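Okay, friends, the hallway floor is finally getting refinished, and I have feelings about it, so settle in.

We had two quotes. Moynihan came in 420 dollars lower, but Sinéad Dunne walked every board with me on Sunday and showed me which ones would take another sanding – and which ones really wouldn't. I was sold by the third board! 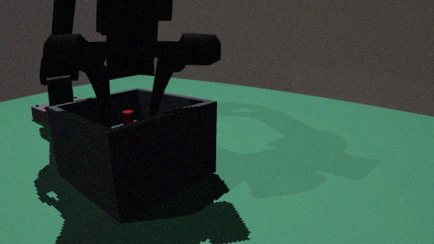
She also talked me out of the dark stain, bless her. With a hallway that narrow and a dog that sheds white, I'd have been sweeping until next February.

So it's a satin finish, natural oak, and we're sleeping at my sister's for two nights while it cures. If any of you have a trick for getting old carpet glue off the stairs, I'm all ears.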